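Majumder Workshop Supplies
Home / Frame fittings / Corner brackets / Cast aluminium corner bracket, small

Cast aluminium corner bracket – small

Sold singly or in bags of 40
In stock, usually goes out next working morning
Item 530

Small L-shaped bracket for joining two lengths of slotted aluminium profile at a right angle. Cast, not folded. Raised lips down the edges for stiffness, oval hole in the plate so you get a bit of wiggle before you nip it up. We sell a lot of these. Benches, camera stands, printer enclosures, shelving in vans, a rabbit hutch once.

Price is per bracket unless you pick the bag. Bolts and T-nuts NOT included, see further down for what fits. People miss this every week so it's in capitals.

At a glance
Material: cast aluminium
Shape: right angle, two plates
Fixing: oval hole, takes an M5 button head
Finish: as cast, edges machined
Fits: our Jovholm profile, both the slim and the square
Bag quantity: 40
Colour: plain silver only. Black is on the list for April, don't hold us to it

What it's for

Inside corners. Goes in the angle where an upright meets a rail, one bolt into each. For a light frame one bracket per corner is plenty. For anything you're going to lean on, put one either side of the joint. For a bench with a vice on it use the big bracket, item's on the same page of the catalogue, and don't write to us saying the small one moved.

The oval hole matters more than it looks. Saw cuts are never dead on, and with a round hole you end up with the bolt fighting the slot. With this one you leave everything finger tight, knock the frame square, then go round with the key.

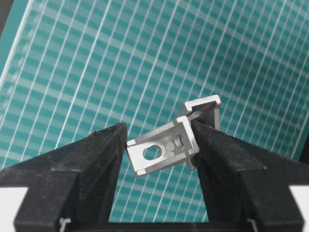
Do the corners in opposite pairs when you tighten, same as wheel nuts. Going round in order pulls the whole thing into a diamond. If it's a box frame do the base first, check the diagonals, then uprights, then the top.

There's a short step by step from Ridwan Saragih in the guides section, with drawings. Worth the ten minutes if it's your first frame. He uses a cutting knife handle to tap things square which we don't recomend but it seems to work for him.

Finish

The flat faces are left as they come out of the mould, so a pale grey, slightly grainy. The machined edges are brighter. They won't match anodised profile exactly and they aren't meant to. If you want them to match, you can paint them – degrease first, etch primer, two thin coats. Keep paint off the faces that meet the profile or the joint won't sit flat.

You may get the odd sharp spot on an edge. Couple of strokes with a fine file. Small marks from rattling about in the bag are normal and we don't take returns for those.

Fixings

M5 button head, 10 mm long, is the standard one. Go longer and it bottoms out in the slot before it's tight. Shorter and it barely catches the nut.

T-nuts: the drop-in sort if the frame is already together, the slide-in sort if it isn't. Slide-in holds better. Drop-in saves you taking the whole lot apart becuase you forgot one.

Washers: not needed with button heads. Use one if you're putting cap heads in.

Ready-made kit: the Clultent pack has a bag of brackets with the bolts and nuts to suit, plus a hex key. Works out cheaper than buying the bits separately. Comes in a tub with a lid.

Tightening: firm with the short end of the key in the bolt and the long end in your hand. If you have to grunt it's too much. Cast ally cracks, it doesn't bend, and it won't warn you.

Will it fit my profile?

If you bought it from us, yes. If you've got profile from somewhere else, measure the slot opening and the width across the face and send us both. Send a short offcut if you'd rather. Perrine Roussel looks after sizing queries and normally answers the same afternoon, fits@ at our usual address.

The old Zisis profile is a no. Slot's too narrow for our nuts. We do still have a few of the narrow ones in a drawer, ask.

Buying more than a bag

Five bags or more, price drops in the basket on its own. Over 2,000 pieces we order them in for you, allow three weeks, half up front. Wahyudi Hartono does the trade quotes, put your frame drawing in with the email and he'll total up the brackets and bolts for you. Schools and makerspaces get the trade price on any quantity, just say so in the order notes.

Delivery

Singles go in a padded envelope, bags go in a box. Orders in before two in the afternoon normally leave the same day, after that next morning. Collection from the counter is free but ring first, the counter shuts for lunch.

Returns

Unused and in the bag, 64 days, you pay the postage. If we sent the wrong thing we pay it, obviously. Cracked ones – send a photo, keep the bracket till we've answered, we'll want to know how it was bolted up.

Comments from customers

"Used these on a router table. One had a bit of flash in the hole, cleared it with a round file in a minute. Rest fine. Would buy again."
Arif Siregar

"Good solid brackets. Wish the bag came with bolts, I know it says it doesn't, I ordered at midnight."
Ratih Krishnan

"Doubled them up on the bottom corners of a plant stand as suggested. No wobble. Postage a bit steep for four brackets."
Verified buyer

People also buy
Corner bracket, large
Jovholm profile, cut to length
M5 button heads, 10 mm, box
T-nuts, drop-in
End caps, black
Hex key set, long arm

Prices include VAT. Drawing (PDF) on request till we've fixed the download link.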